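Network Operations Diary
Stesard Regional Office
July, second entry

The migration of the monitoring platform entered its final stage this morning. The change window opened at 5:30 a.m. with Angus Trevaskis on the core switches and the undersigned at the management console. Declan Sheehan joined by telephone from the Pryor site, where the secondary collector is housed.

The old poller was configured to query 555 devices. After the inventory review in spring, that list was reduced to 323. Most of the entries removed were access points retired when the Pryor annex closed, along with a number of printers that should never have been on the list. The old poller continued to send requests to all of them, and each request had to time out before the next in its group could proceed. It had been recorded in this diary on two earlier occasions that polling cycles were running long. The review accounts for a good part of that delay.

Pasus, the replacement platform, was brought up in read-only mode at 5:50 a.m. It was pointed at the Stesard core first and at the distribution layer after that. Interface counters agreed with the old system on every link compared, with the exception of one trunk between the Stesard and Pryor buildings. On that trunk the old system showed a sharp drop in traffic at regular intervals. Mr. Trevaskis identified the cause as counter rollover. The old poller was reading the 32-bit counter on a link that is now too fast for it, and the graph had been wrong since the link was upgraded. Several capacity reports were prepared from that graph. They will have to be issued again, and I have written to Ms. Olvera to say so.

Alarm forwarding was switched over at 6:40 a.m. The first results were poor. Pasus received the traps and logged them correctly but assigned nearly all of them the lowest severity, so that a test failure of a power supply was filed alongside routine login notices. The severity map had been imported from the old system, where the scale runs in the opposite direction. Mr. Sheehan corrected the map by hand and the test was repeated. The power supply alarm then reached the duty telephone in under a minute.

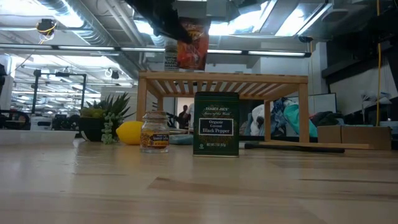
A further 24 devices did not answer at all. These are the older building controllers, which accept only the first version of the protocol and a community string that was set before any of the present staff arrived. The string was found in a binder in the records cabinet, in the handwriting of a predecessor. The controllers answered once it was entered. I do not consider this a satisfactory arrangement. The string is sent in plain text, and the controllers share a segment with the meeting room equipment. I have asked that they be moved to a separate management segment with access limited to the two collectors. Keegan Lockyer will draft the access list and circulate it for comment.

Ximena Olvera convened the review at 10:00 a.m. in the small conference room. She asked that the old poller remain in service, with alarms suppressed, until one full monthly report has been produced from each system and the two compared. This was agreed. She also asked why the rollover had gone unnoticed. The answer given was that the graphs are consulted mainly when a fault is reported, and no fault had been reported on that trunk. She accepted the explanation but did not appear pleased with it, and I cannot say that I was either.

Lachlan Partington attended for the supplier, Proltow. He confirmed that the reporting module will be supplied under the present agreement and that the license covers both collectors. He was less definite on the matter of the configuration archive. The old system kept a copy of each device configuration whenever it changed. Pasus keeps one nightly. A change made and reversed during the day would leave no trace. Mr. Partington believed a later release would address the point and undertook to find out which. Until he does, changes are to be recorded in the paper log as well as in the ticket.

The following remain open at the close of the day: the access list for the building controllers, the corrected capacity reports, and 3 switches at Pryor whose clocks differ from the time server. Mr. Sheehan will attend to the switches tomorrow. Their log entries from this morning are out of order and should not be relied upon when the record of the change window is assembled.

The console was handed to the evening duty officer at 5:15 p.m. with no alarms outstanding. The new duty telephone number has been posted beside the door of the equipment room, and the old card has been taken down.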